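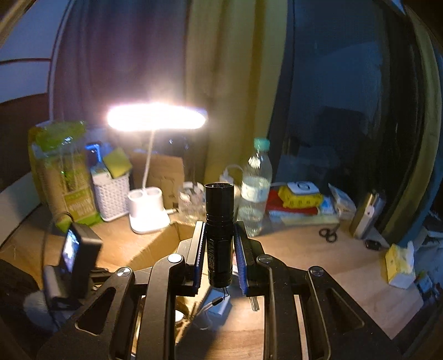

How is the money of the Desk and Light grant being spent?
It is spent on desk lamps, flashlights, small storage and the hours of the two people who visit the homes.

Progress report to the Trustgate small grants office
Project: Desk and Light, Semley and Harnmont
Period: August to November
Prepared by: El Sherbiny, project coordinator

1. Where we are

In this period we finished the first visits to all 11 homes, seven in Semley and four in Harnmont. In each home there is one adult who studies or works in the evening at a desk which is also used for many other purposes. The aim of the grant remains the same: each desk should have good light, a clear place to write, and a flashlight that can be found when the power goes out.

Nine desks have received their lamp. The last two are waiting for us to agree with the residents on a model, as their desks are narrow and the base of our usual lamp takes too much of the surface.

2. What we learned about the desks

We had expected that the main difficulty would be the light. In most homes the light was quickly solved, and the visits were spent mostly on the things lying on the desk. The desk in the photo is crowded: the white lamp is bright and has two pen-holder cups in its base, but around it are boxes, a water bottle, a tissue box, scissors, a phone and even a basket with a sponge. All of these are useful objects. Many of them only have no other place to live.

For this reason we changed the order of the visit. In our plan we wrote that the lamp is installed first and the sorting is done after. Now we sort first, together with the resident, and the lamp is placed when the back of the desk is free. The residents decide what stays. We do not throw away anything ourselves — empty boxes are put in a pile near the door and the resident looks at them one more time.

The flashlight was a smaller question but it took some discussion. Several residents kept it in a drawer under other items. We now ask them to choose a fixed place on the desk, standing upright if the model allows it, and to test it at the beginning of each month.

3. Budget

The grant for this stage is $1753. Until now we have spent $1081, mainly on lamps and batteries. The mesh baskets were cheaper than in the estimate. Transport to Harnmont was more expensive, and I would like your permission to move the small saving from storage to transport. The receipts are in the folder which we share with your office.

4. Difficulties

One delivery of lamps came in the wrong colour temperature, very blue, and was sent back. The exchange delayed us by three weeks. Also, two residents asked if we can help with cables, which lie across the writing area. Cables are not in the agreement. We gave them some ties which were left over from an earlier project, but we would need your opinion before doing more.

5. Next period

We will install the last two lamps and start the second visits in Semley. At the second visit we will look at whether the writing place is still free and whether the flashlight is where the resident decided to keep it. The Harnmont visits will be made after 5 p.m., when the residents are at home.

Please let us know your answer about transport and cables before we order the next supplies.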